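The old net store at Skallow stood without a roof for 69 years before Houshang Jalali bought it. He reopened it in June as a guesthouse with 11 beds, a short walk from the Muvgate ferry.
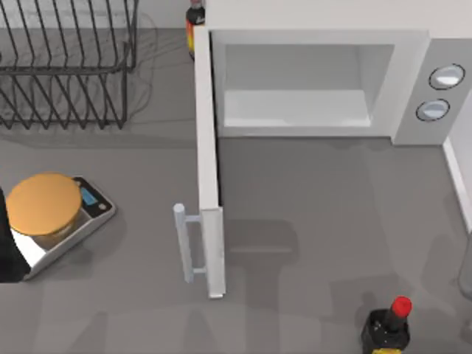

Guests come mainly for the sea kayaking. Half-day trips leave from the slip and follow the cliffs to Campbell Head, with smoked fish on the beach afterwards. Supper is up to you – the nearest pub is in Ramo – though plenty of people are happy with soup and a white microwave with two round knobs. Breakfast is included.

Rooms start at 222 a night, and the whole house can be taken for 700.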